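Ayana Kahsay bought her first minor league hockey program at a yard sale for two dollars, and she says she only wanted it for the ads. It had a full page for Ostermann, a furniture store her grandfather used to deliver for. The roster was in the middle, stapled upside down.

"I read the whole thing on the bus," she says. "There was a goalie who was also selling insurance. His office number was under his picture."

She now owns 591 programs, nearly all from small leagues in the Midwest and upstate New York, and keeps them in file boxes sorted by city. Teams that moved are filed under the first place they played. She admits this makes some of them hard to find.

Her main interest is the Jastadine Millers, who lasted 16 seasons and changed their sweaters almost as often as their coaches. Kahsay has 118 of their home programs. The early ones are a single folded sheet with the lineups typed in. Later issues have color covers, paid for by a soft drink bottler called Stellska, whose logo also ran along the boards.

"The cover artist drew the same player for years," she says. "He just changed the number. You can tell because the left skate is always wrong."

Condition doesn't bother her much. She likes copies where someone kept score in pencil, and she has used those to fill gaps in the team's records. The newspaper often skipped the assists, and the league office threw out its game sheets when it folded.

"If two people in different sections wrote down the same assist, I'll take it," she says. "If it's only one person, I put a question mark."
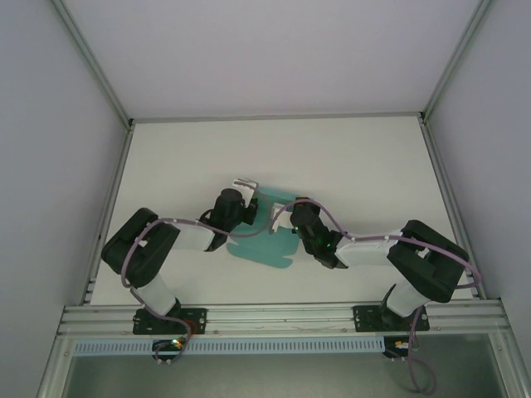
Prices have gone up, mostly for programs with a player who later reached the majors. Kahsay has sold a few of those to pay for others. She got most of her opening night issues in one trade with a dealer who runs a shop named Plirketti, and she gave up a signed team photo to do it. She would make the same trade again, she says, although she misses the photo.

She is still looking for a playoff program from the Millers' third season. She has seen the cover once, in the background of a snapshot from the rink lobby, and has asked former ushers about it.

"One of them told me they ran out before the first period," she says. "So there may not be many. I'd take it with the cover missing."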